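Brendar Swap Shelf — FAQ

Lenka keeps getting the same emails so I'm putting the answers in one place. Updated 15th December, will fix the gaps when I get a minute.

What is the swap shelf?

Bags, pouches, backpacks, totes. You bring one you don't use, you take one you will. Back room of the Vamel building on Krajewska, past the coat hooks. No money changes hands for the bags themselves.

Do I have to bring something to take something?

Yes for the first visit. After that we keep a running tally on your card and you can be one behind. Not four behind. We had someone four behind.

How much is the card?

$4 a year. Cash or check. Covers the light bill and thread. Kids under 12 go on a parent's card.

What do you take?

Anything that closes and holds together. Zippers need to run the whole way, both directions. Straps attached at both ends. Lining can be stained but not sticky. Brand doesn't matter, we don't sort by brand and we don't want to hear what you paid for it.

What don't you take?

Hard suitcases — no space. Anything that smells of smoke or mildew. Plastic grocery bags, please stop. Conference totes only if they're canvas, and only two per person, we have 90 of them already.

Can I bring something with a broken zipper?

To the repair table, yes. To the shelf, no. Mehrangiz does zippers and she's good, but she needs it left for a week and she won't do waterproof ones. Replacement pulls are free. A full new zipper is whatever the zipper costs her. If the teeth are fine and it's just the slider slipping, try squeezing the slider gently with pliers first, one side then the other. Works more often than you'd think.

How should I clean a bag before I bring it?

Empty it. All the pockets, even the one you forgot. Shake it out upside down over the sink. Canvas and denim can mostly go in cold with the zipper closed, inside a pillowcase, then air dry. Dark denim goes in by itself the first time or everything else comes out blue. No dryer. Leather gets a damp cloth and that's it. Stuff it with newspaper while it dries so it keeps it's shape.

Small denim pouches with a loop handle are the easiest thing to clean and the first thing to go off the shelf, so if you've got one in a drawer, bring it.

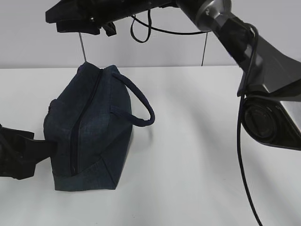
Can I reserve a bag?

No. We tried it in March and half the shelf had sticky notes on it.

When are you open?

The calender is on the door and Maja Górecki sends it out by email too. Ask her to add you. We close for the holidays and reopen when the heat's back on in the building, watch for the email.

Can I drop off when you're closed?

Please don't leave bags on the step. They get rained on and then we have to throw them out. The dry cleaner next door used to hold them for us but has stopped, don't ask them.

What if I left something in a pocket?

Found things go in the cookie tin on the windowsill. So far: keys, a library card, one earring, a $20 bill (claimed). We keep stuff until the tin is full. Cards with a name on them, we'll try to call you.

I changed my mind, can I have my bag back?

If it's still there, sure. If someone took it, no, and we won't tell you who.

How many can I bring at once?

20 max. More than that, email first. Wiesława Grabowska cleared out her aunt's shop and brought the lot in a van, which was great, but we needed a warning.

What happens to bags that nobody takes?

After a season they go to the Grundolden thrift store. Really worn ones get cut up for straps and hardware. We save buckles, D-rings, snaps, cord locks. Help yourself from the jars, small handful.

Do you have kids' backpacks?

Late summer, tons. Right now hardly any. Bring them if you've got them, clean out the banana first.

Can I help out?

Yes. Mostly sorting, and someone to sit by the door. Also need a person who can do basic hand sewing for straps. Talk to Remigiusz Brzozowska, he does the rota.

Is there parking?

Street only. Two-hour limit and they do check.

Related
Squeaky zipper? Try candle wax first
Repair table: what to bring and what it costs
How to wash canvas without shrinking it
Coat swap — dates coming soon
Lost and found list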